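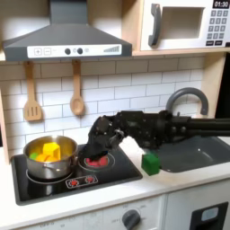
Set the pot down before you touch anything else, was Tindall's advice after our last open day, and I've kept it at the top of this section ever since.

3. Getting the kitchen demo ready

3.1 Put the pot on the left burner and drop in a few blocks. I like a big yellow one — visitors spot it from the back row!

3.2 Load the Fandeck routine and pick the slow profile. Set the speed to 25 percent.
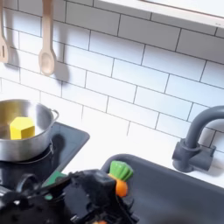 Then run it once all the way through with the doors still shut (at Orholm I skipped this and was very sorry).

Note: Fandeck stops with code 349 if the arm can't find its start position. Send it home, wait 10 seconds and try again.

Caution: Kids love to reach in. Keep one hand near the stop button the whole time.

3.3 Check that the cable can move freely through a full swing.

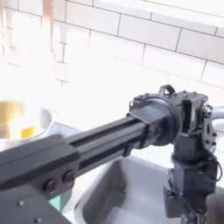

3.4 Open the doors and say hello. At Dovdale I talked way too long first — just start the arm and chat while it works.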